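Search this site Search Course Materials Go

Posted in: Handouts, Interior Basics, Week 5

June – by Kristine Baluyot

Surfaces and Soft Goods: Notes for the Second Half of the Course

These notes cover what I said in class, minus the part where the projector died. Read them before you start the Flaseck assignment. If you missed the session, borrow someone's sketches too, as half of it was drawn on the board and I draw better than I type.

1. Hard and soft

Most rooms are a truce between things that stay put and things that hang, sag or get sat on. Beginners spend the whole budget on the first kind and then buy curtains on the way home. The room knows. It echoes, for one thing. A hard surface throws sound back at you and a heavy pleated fabric soaks up some of it, and in the Tolentino dining room we looked at in week two there was no fabric whatsoever, so six people eating soup sounded like a shipyard.

Before you pick a single color, list every surface in the room as hard or soft. If the soft column has one item in it and that item is a dish towel, go back.
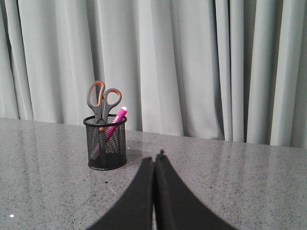

Fig. 1. Light gray curtain behind speckled gray stone: two grays, very different textures.

2. Fullness

Fullness is the width of the fabric divided by the width of the rod. A curtain with a fullness of 1 is a bedsheet with ambitions. Most pleated curtains want 2 to 2.5. Sheers can go to 3 if the client is paying.

Worked problem: the rod is 200 cm and you want a fullness of 2.5. You need 500 cm of finished width, before side hems and before joining seams. People forget the seams every year. They also forget that fabric comes in fixed widths, so round up to whole widths and don't try to be clever. I was clever once, in the Ilano house, and there is still a strip of the wrong blue behind a bookcase.

Length is measured from the rod ring to wherever you want the hem to stop. Measure at both ends and in the middle. Floors are not level. Landlords will tell you otherwise.

3. Pattern scale

A fine fleck reads as a plain color from across the room and as a pattern from your chair. Use this. A speckled top hides crumbs, which some clients will call a benefit and others will call a health issue. It also hides screws, contact lenses and the backs of earrings, so be careful what you specify for a bathroom.

Big veining does the reverse. It looks wonderful on the slab and then the sink cutout goes right through the only good part. Always ask to see the layout before anyone cuts.

4. The accent question

The usual advice is one strong color in small doses. It's fine advice, though the doses are going to arrive whether you plan them or not. People own things. Mugs, chargers, a stapler in a shade no designer ever approved. Leave some quiet space in the scheme for the owner's belongings to be loud in. 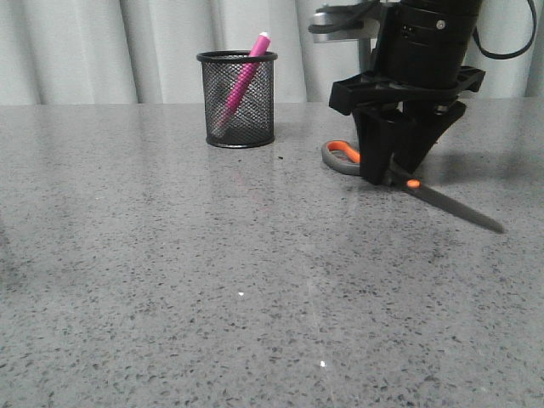 Fig. 2. Mesh pen holder and magenta-pink marker on a gray speckled top.

5. Assignment

Do a surface plan for the Flaseck studio apartment (floor plan is in the shared folder, sheet 721). I want the hard and soft list, one curtain calculation with your working shown, and a sample board. Samples can be borrowed from the Brolari cabinet in the hallway. Sign them out. Last term roughly 30 went missing, and I have seen at least one being used as a coaster.

Keep the written part to a page. Do not use the word "timeless."

Reading: chapter 5 for next time, skip the bit on valances.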